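Giving up the big shop (mostly)

I have stopped doing a big weekly food shop and I have Opinions about it now, so get the kettle on.

Some background. For as long as I've lived in this flat I've done one enormous shop, always in the evening, always hungry, always with a list I then ignored. I'd come home with four bags cutting into my fingers, put it all away in a bad mood and then have toast for tea. By the end of the week there'd be a bag of spinach turning to soup in the bottom drawer and I'd feel guilty every time I opened the fridge for milk.

Then in January my friend Ye-seo came to stay while her boiler was being replaced, and she just... didn't do that. She'd pop out at five o'clock, come back with an onion, some mushrooms and a bit of fish, and cook them. All of them! The same evening! I watched this for a week like someone watching a nature programme.

So I had a go. The rules (I love a rule) were that I could buy food for today and tomorrow, and that was it. Tins, rice, pasta, oil and loo roll didn't count. Everything else had to be carried home in one bag.

The first fortnight was rubbish, I'll admit. I kept forgetting that shops shut. There was one evening when I had half a cucumber and a jar of capers and I ate both, standing up, in my coat. I also spent far too much at the little place on the corner, where a pepper costs what a whole bag of them does at the supermarket. My brother Harvey, who'd been told all about my new life at some length, asked if I'd considered simply writing a better list. Thank you, Harvey.

But then I found Yeon, the greengrocer behind the station, and that changed things completely. I must have walked past it hundreds of times. It has an awning and a very cross cat and it sells everything loose, so if you want 2 carrots you can have 2 carrots and not a sack of the things. The man who runs it, Mr Cho, will tell you off for squeezing the avocados and then pick you a better one himself. I now know what to do with a celeriac (roast it whole, for ages, with more butter than you think is decent). 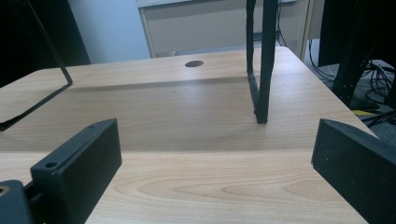 Anyway, money. Everyone asks about the money, and I did keep track, because I had a feeling I was kidding myself. I wrote every receipt down in a notebook, and for the first three months the total came to £613. That's just me, with the odd person round for supper, and it includes the cheese. I went back through my bank statements for the three months before that and the old way was costing me more, though not by a life-changing amount. It would have been a bigger gap if I hadn't discovered the good bread.

Where I've really noticed it is the bin. I used to take the food caddy down twice a week and it stank. Now it's peelings and teabags and it can go ages.

The other thing I didn't expect is that I cook much plainer food and like it more. When I had a packed fridge I'd stand there trying to use up six things at once, so everything became a sort of brown stew. Now it's leeks on toast. Eggs and greens. A baked potato with something nice on it. I've made the same lentil thing 7 times since spring and I'm still not bored of it (soften an onion really slowly, lentils, stock, a big spoon of mustard at the end, done).

It doesn't suit everything, mind. If I had children I think I'd last until lunchtime. When I had that horrible cold there was nothing in the flat but a lemon, and my neighbour Nam-gil had to leave soup outside my door, bless him. I've since given in and keep an emergency shelf: soup, crackers, ginger biscuits, long-life milk. And I still go to the big supermarket once a month for the heavy dull stuff, and yes, I still come out with a candle.

A few of you asked after the last post which bag I use. It's just an old canvas one with a long strap, so I can wear it across me and keep my hands free for the brolly. The zip went years ago. I keep a jam jar in it for olives now, which I realise makes me sound unbearable.

Next time I want to write about freezing bread properly, as I've been slicing it first and I think I've been doing it wrong. If you've got a method, put it in the comments. And if anyone knows what to do with a kohlrabi, please tell me soon, Mr Cho is going to ask.

18 comments
Share this post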